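Rorwood Community Help > Festivals & Outdoors

Wasps have moved into the hay bale seating, festival opens soon

Asked by elikem_issahaku

I look after the seating at the Jatorstead folk weekend, a grand title for a man with a wheelbarrow. We have 55 hay bales in front of the small stage, and yellowjackets are going in and out of a gap under the back row. The first fiddle workshop has 20 people signed up, several of them in sandals. Can I move the bale at night and be done with it?

3 answers

Fudosum
Please don't. The nest is probably in the ground under the bale, so you'd be lifting the roof off their house and standing there holding it. Rope off the back row, put the fiddlers at the other end of the field, and call a pest control company in the morning. I tried the midnight method once, with a flashlight. They follow the flashlight. 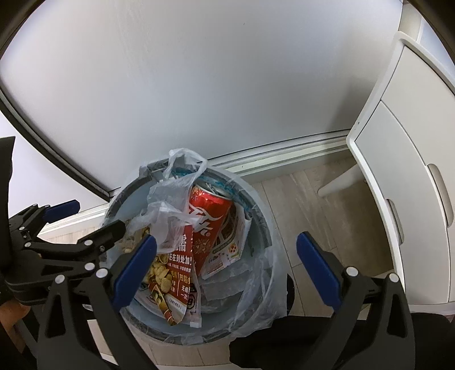
How far back should people be kept from a yellowjacket nest?
Keep everyone at least 20 feet away, and farther if there's a mower, a generator or a drum circle nearby, as vibration sets them off.

Also tell your first aid tent exactly where it is, and ask if they carry epinephrine. Mark it on the map too. People do read the map when they're looking for the beer.

Salehi
we had this at a barn dance, paid 156 dollars and the guy was gone in ten minutes. band was worse than the wasps

strawman300
Pour gas down the hole.

Fudosum (reply to strawman300)
Do not pour gas down the hole. It's a field full of hay.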